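# Report the failures by object

Most papers on robot grasping give one number. The robot tried a set of objects, it succeeded some percentage of the time, and that percentage goes in the abstract. I think this number does more harm than good, and I think the people who publish it mostly know that.

I spent part of September going through the results of our own wrist camera policy, which we call Jellholm. The policy takes one view from the wrist, proposes a grasp, moves, and looks again. It was trained on demonstrations and then tested on household items: cups, saucers, spoons, boxes, a few soft things. We ran 40 trials per object. The overall success rate looked fine, and we could have stopped there.

Horacio Retamal, who ran the trials with me, had kept a separate sheet for each object. When we laid the sheets side by side, the average stopped meaning much. Boxes almost never failed. A cup on its own was nearly as good. A cup on a saucer failed in 30 of its 40 trials, and a saucer with something lying across it was worse. The boxes were paying for the dishes. If we had put more boxes in the test, the headline would have gone up, and the robot would have been exactly as bad at clearing a table.

This is an old complaint. People have been asking for per-object results for years, and the usual answer is that a table takes up space and readers want a summary. I don't find that convincing. A table with 10 rows fits in half a column. Papers find room for three diagrams of the same network.

The better objection is that per-object numbers are noisy. Forty trials on one cup doesn't tell you much about cups. That's true, but the average is built from the same trials, and averaging over objects you picked yourself doesn't make the choice of objects go away. I would like to see the noise. If two methods differ by a few points overall and swap places on half the objects, I want to know before I spend a month copying one of them.

Stacked dishes are a good case because the reason they fail isn't mysterious. From the wrist, a cup and saucer in the same color and the same glaze can look like one object. The edge between them is a soft shadow. Glare can wash out part of a rim. Then the fingers are in the view as well, and they cover more of the near side of the object as they close in. Our policy tended to aim for the widest edge it could find, which was the saucer, when the task said cup. A depth sensor helps with some of this. It also has its own trouble with shiny surfaces, so I wouldn't call it a fix.

We tried two changes. The first, which Horacio named Kusby, adds a second look from a different wrist angle before the final approach. The second, Odis, asks the policy to mark which object it means to grasp before it plans how. Kusby helped a little on every object. Odis did nothing for boxes, cost some time on each attempt, and cut the cup-and-saucer failures from 30 to 10. On the overall average, the two looked the same. Anyone reading only the abstract would have called it a tie and picked the simpler one.

I would pick Odis for a kitchen and Kusby for a warehouse. You can only make that choice with the table in front of you.

There is also the matter of what failure means. We counted a grasp as a success if the right object was lifted and held. Under that rule, picking up the saucer with the cup still on it is a failure, and so is closing on air. Those are very different mistakes to have in a house. One of them can end with hot coffee on the floor. I'd ask for at least two columns: missed, and grasped the wrong thing. A third for dropped would be better.

None of this needs new equipment or a shared benchmark. Most labs already have the sheets, or the logs they could make them from. Reviewers could ask for the table as a matter of routine – I have started doing so – and authors could put it in before being asked. Ours goes in the main text of the next version, with the dishes in the first rows. 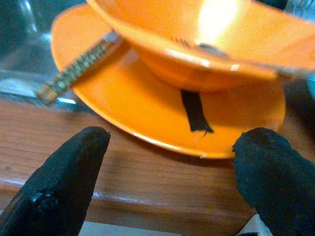
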